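Chapter 6
Drying and Storing Herbs, Beans, and Peppers at Home

If you have worked your way through the earlier chapters, you have by now put up jars of fruit, a crock or two of cabbage, and quite possibly more pickles than your household can eat before spring (mine certainly has!). All of that took heat, salt, vinegar, or some mixture of them. In this chapter we turn to the oldest and gentlest way of keeping food, and that is simply to take the water out of it and put it somewhere sensible.

I came to drying by accident. My aunt, Treasa Moynihan, kept a long narrow garden at a place called Fitalholm, and every fall she sent me home with paper sacks of bean pods that rattled when I carried them to the car. I left one sack in the back hall and forgot all about it until May, when I found it behind the boots, opened it up, and made the best pot of bean soup I had eaten all year. I have been a believer ever since, although I do label my sacks now.

What drying does

Mold, yeast, and bacteria all need water to grow. When a leaf or a bean loses most of its moisture, they have very little to work with, and the food will keep for months in an ordinary cupboard. Thin leaves such as thyme and oregano dry quickly. Basil takes longer and bruises if you look at it wrong. Thick-walled peppers are slower still, and in a damp climate they are better sliced and finished in a dehydrator or a very low oven than hung whole on a string, pretty as those strings are.

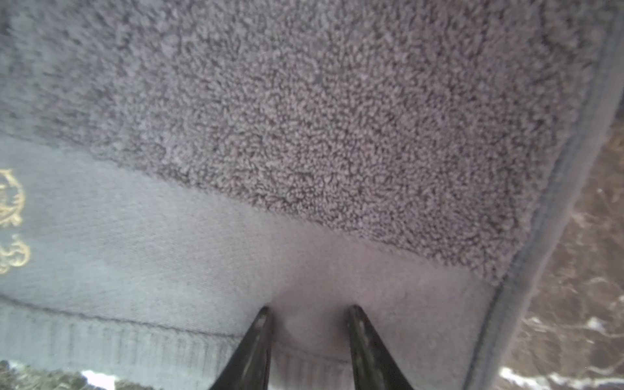 Washing comes first, and it is the step that new gardeners rush. Swish the sprigs in a big bowl of cool water, lift them out so the grit stays behind, and then do it over again with clean water. After that you need something absorbent to lay them on, and a thick gray terry towel, with all those little loops standing up in the pile, is as good as anything sold for the purpose. Pat the leaves gently, turn them over, pat them again, and leave them be while you clear up the sink. Herbs that go onto the drying rack with water still on them tend to turn black at the edges, and the flavor goes along with the color.

Beans don't need washing at this stage. Leave them on the plant until the pods are papery, pull them on a dry morning, and shell them over a wide bowl. A bean that dents under your fingernail wants another week on the tray. One that feels like a pebble is ready.

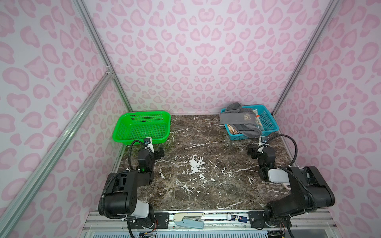

Figure 6.2. Two plastic baskets at the back of a marble-patterned tabletop.

A word about containers

People spend a good deal of money on drying equipment, and I would ask you to wait a season before you do. Old window screens, cake racks, and shallow baskets will carry you a long way. What matters is that air can move underneath the food as well as over the top of it. A solid bowl traps moisture at the bottom, and you won't know about it until you smell it.

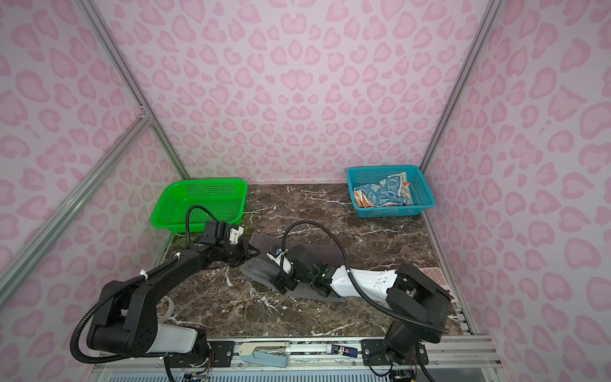
Peppers give off more moisture than you'd believe, so keep them in a single layer and stir them with your hand whenever you walk by. I like a container with openings in the sides, and an empty green mesh basket like the one in Figure 6.3 would let the air in nicely, provided you don't heap it up. Small hot peppers can go in whole with a slit cut down one side. Wear gloves for that job, please, and keep your hands away from your face until you have washed them twice. I have skipped the gloves exactly once.

Keeping the kitchen in order

There is a housekeeping side to all this that cookbooks tend to hurry past. During the harvest weeks you'll be rinsing, patting, and wiping from breakfast until bedtime, and your cloths will be needed faster than you can wash them. Set the clean ones apart before you start. A fuzzy dark gray towel folded into a basket at the corner of the table, as in Figure 6.4, is within easy reach when both hands are full of parsley.
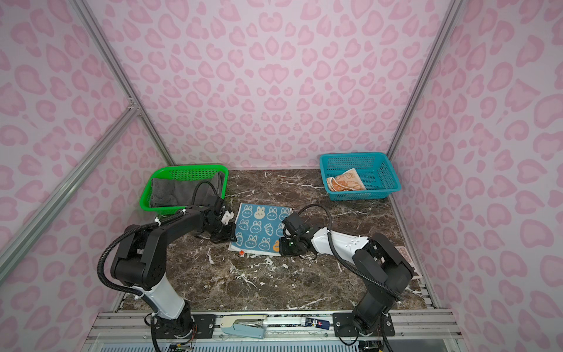
Once everything is thoroughly dry, let it cool completely before you put it into jars, and check the jars every day for the first week. If you see any fog on the inside of the glass, tip the contents back out and dry them longer. Store the jars out of the light. For the rest of the chapter you will want your work table cleared, a basket with airy sides much like that bright green plastic one, a fine strainer, clean jars with tight lids, and a pencil for your labels. We'll begin with thyme, which forgives nearly everything, and go on from there to sage, shell beans, and the peppers.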